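4 Linien und Fahrzeuge anlegen

Dieser Abschnitt beschreibt die Einrichtung der Leitstelle Disturau für Rufbus- und Pendeldienste. Vorausgesetzt wird, dass der Server nach Abschnitt 3 installiert ist und Sie sich mit einem Betreiberkonto angemeldet haben. Fahrerkonten haben keinen Zugriff auf die hier genannten Menüs.

4.1 Betriebsgebiet festlegen

1. Öffnen Sie im Hauptmenü den Punkt Gebiet und wählen Sie Neu.
2. Geben Sie einen Namen ein. Zulässig sind höchstens 32 Zeichen, Umlaute werden unterstützt.
3. Ziehen Sie auf der Karte die Außengrenze. Mit einem Doppelklick wird die Fläche geschlossen.
4. Tragen Sie unter Zeitzone die Ortszeit der Leitstelle ein.
5. Speichern Sie das Gebiet.

Hinweis: Ein Gebiet kann nachträglich vergrößert, aber nur dann verkleinert werden, wenn außerhalb der neuen Grenze keine aktive Haltestelle liegt. Disturau zeigt die betroffenen Haltestellen in einer Liste an.

4.2 Haltestellen einlesen

Haltestellen lassen sich einzeln auf der Karte setzen oder als Textdatei einlesen. Eine Datei darf bis zu 3000 Einträge enthalten. Größere Bestände teilen Sie vor dem Einlesen auf.

1. Wählen Sie Gebiet > Haltestellen > Einlesen.
2. Ordnen Sie die Spalten Kürzel, Name, Breite und Länge zu. Weitere Spalten werden übergangen.
3. Starten Sie die Prüfung. Doppelte Kürzel werden rot markiert.
4. Korrigieren Sie die markierten Zeilen und bestätigen Sie mit Übernehmen.

Achtung: Beim Einlesen mit der Option Bestand ersetzen werden alle vorhandenen Haltestellen gelöscht, auch die von Hand gesetzten. Legen Sie vorher eine Sicherung an (Abschnitt 7.1).

4.3 Fahrzeuge anmelden

Jedes Fahrzeug benötigt ein Bordgerät Mamo mit Firmware vom September oder neuer. Ältere Geräte melden sich zwar an, übertragen aber keine Belegung der Sitzplätze.

1. Schalten Sie die Zündung ein und warten Sie, bis die Leuchte am Mamo dauerhaft grün ist.
2. Wählen Sie in Disturau Fuhrpark > Gerät suchen.
3. Markieren Sie die Gerätenummer und weisen Sie ihr ein Kennzeichen zu.
4. Tragen Sie die Zahl der Fahrgastplätze ein. Voreingestellt sind 18 Plätze. Der Fahrersitz zählt nicht mit.
5. Bestätigen Sie. Das Fahrzeug erscheint zunächst grau in der Übersicht und wird nach der ersten Positionsmeldung blau.

Bleibt das Fahrzeug grau, prüfen Sie die Antenne und den Sitz der SIM-Karte. Ein Neustart des Servers ist dafür nicht erforderlich.

4.4 Fahrpreise hinterlegen

Die Preise gelten je Gebiet. Abweichende Preise für einzelne Linien sind möglich — sie haben immer Vorrang vor dem Gebietspreis.

1. Öffnen Sie Tarif > Grundpreis und geben Sie den Betrag in Landeswährung ein.
2. Legen Sie fest, ob zusätzlich ein Streckenpreis berechnet wird.
3. Wählen Sie die zulässigen Zahlungsarten. Für die Zahlung per Mobiltelefon muss das Modul Fasesari freigeschaltet sein.
4. Setzen Sie die Stornofrist in Minuten. Mit dem Wert 0 wird kein Storno angenommen.
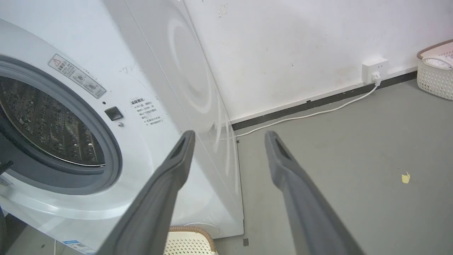
Hinweis: Geänderte Preise gelten erst für Buchungen, die nach dem Speichern eingehen. Bereits bestätigte Fahrten behalten ihren Preis, auch wenn der Fahrgast die Haltestelle wechselt.

4.5 Buchungen verteilen

Disturau kann Buchungen automatisch auf die Fahrzeuge verteilen oder sie der Leitstelle zur Freigabe vorlegen. Für die ersten Betriebstage empfiehlt Cisto die Freigabe von Hand.

1. Wählen Sie Betrieb > Verteilung.
2. Stellen Sie die Betriebsart auf Manuell oder Automatik.
3. Geben Sie bei Automatik den größten zulässigen Umweg in Prozent an. Der Werkswert ist 35.
4. Führen Sie eine Probebuchung durch und prüfen Sie, ob sie auf dem Mamo angezeigt wird.
5. Löschen Sie die Probebuchung unter Betrieb > Verlauf, sonst geht sie in die Abrechnung ein.

Achtung: Wechseln Sie die Betriebsart nicht, solange Fahrten offen sind. Offene Buchungen werden beim Wechsel zurückgestellt und müssen einzeln neu zugewiesen werden.

Weiter mit Abschnitt 5, Fahrerkonten und Schichten.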